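Automation Forum > Equipment and Services > Reviews and Trials
Topic: Ginix hand-held gripper kit, trial report from Nesura
16 replies

Nesura_Procurement wrote:
Members have asked for the findings of our trial of the Ginix hand-held gripper kit, which ended in November. The kit was supplied on loan by Drivov at a quoted price of 1219 per unit, excluding carriage. Our purpose was to establish whether it is suitable for recording garment handling in ordinary homes, with a view to placing an order for the coming year.

The report is posted in numbered sections. Comments are welcome once all of them are up.

1. Supply and set-up
The units arrived in good order. The printed guide covers mounting and charging adequately but says very little on calibration, and our staff had to telephone Drivov twice. Set-up took 40 minutes for the first unit and considerably less thereafter.

2. Handling of padded garments
Quilted outerwear was chosen as the hardest class in the trial. Glossy fabric slides, and the filling gives way under the fingers before the cloth is properly held. 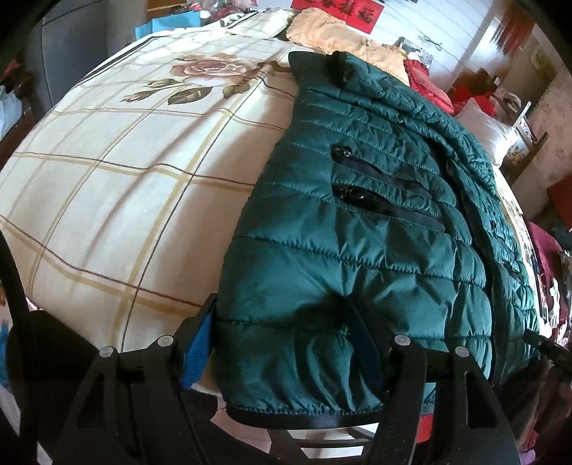
Teal puffer jacket, bed-height work. 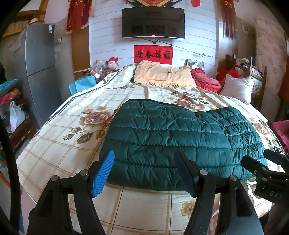 3. Finger pads
The blue pad is textured rubber and is, in our assessment, the better part of the design. We found that it kept its hold on slippery cloth at light pressure. The opposing black pad was judged acceptable. Spare pads are sold only in packs of 16, and we consider this excessive for a small team.

4. Operator comfort
Operators reported tired wrists when reaching across a wide surface. We recommend a break between garments.

5. Recommendation
Purchase, subject to a revised guide and a smaller pack of spares.

D. Christodoulou wrote:
I am grateful to Nesura for publishing this. I must however register a reservation about section 5. A single jacket on a bed is a limited basis for a recommendation to purchase. Were knitted items or bed linen attempted, and may we see the results?
Dionysis Christodoulou

Nesura_Procurement wrote:
They were. Knitwear and towels were handled without difficulty and were left out for reasons of length -- the full table is available to members on request.

Zervas_Workshop wrote:
We have operated 3 of these kits at Zervas and cannot agree with section 3. The pads wear quickly on zips and metal sliders, and a pack of 16 does not last us as long as one might suppose. I would ask that the sentence be reconsidered.
Lambros Zervas

Nesura_Procurement wrote:
The point is noted. Our trial was too short to measure wear. The sentence will stand as our own finding, with your comment placed beside it in the members' copy.

D. Christodoulou wrote:
Then the running cost ought to be stated next to the 1219. A buyer reading section 5 alone would take that figure to be the whole outlay.

Nesura_Procurement wrote:
Accepted. Drivov has been asked for a written price for spares, and section 5 will be amended on receipt.

Zervas_Workshop wrote:
Please also ask them whether the older pads will fit the present fingers. We still hold a box of them.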